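Hovska Divided Basket, brown
Item 2377 -- Storage and Desk

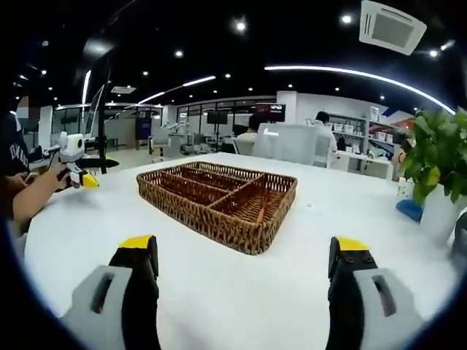 Marisol Serrano wrote to us that she bought one for pens and chargers and ended up ordering a second for the bathroom shelf, where the long sections hold toothbrushes and combs and the wide one takes rolled washcloths.

The Hovska is a rectangular woven basket with four compartments. Three are long and narrow and run side by side. The fourth is wide and sits across the end, behind a cross divider. The rim is a thicker braid than the walls, and the inside is a darker, redder brown than the outside.

Use
Flatware, tea bags, office supplies, sewing things, remote controls. The weave has small gaps, so very thin items such as needles or loose pins should go in a tin first. Dividers are woven in and do not come out.

Care
Dust with a dry brush. For spills, wipe with a damp cloth and let the basket air dry away from heaters. Do not soak it or put it in the dishwasher. Crumbs collect along the dividers -- turn it over and tap the bottom.

Details
Weight: 657 g
Color: brown
Assembly: none
Not for direct contact with unwrapped food

Ordering
Sold singly or in cartons for offices and cafes. Color varies a little from one batch to the next, so order matching baskets together. Returns are accepted within 60 days if the basket is unused. For carton prices, write to Leopoldo Barrera at the Galindo warehouse.

See also: Vasitz tray, Skalosix shelf bin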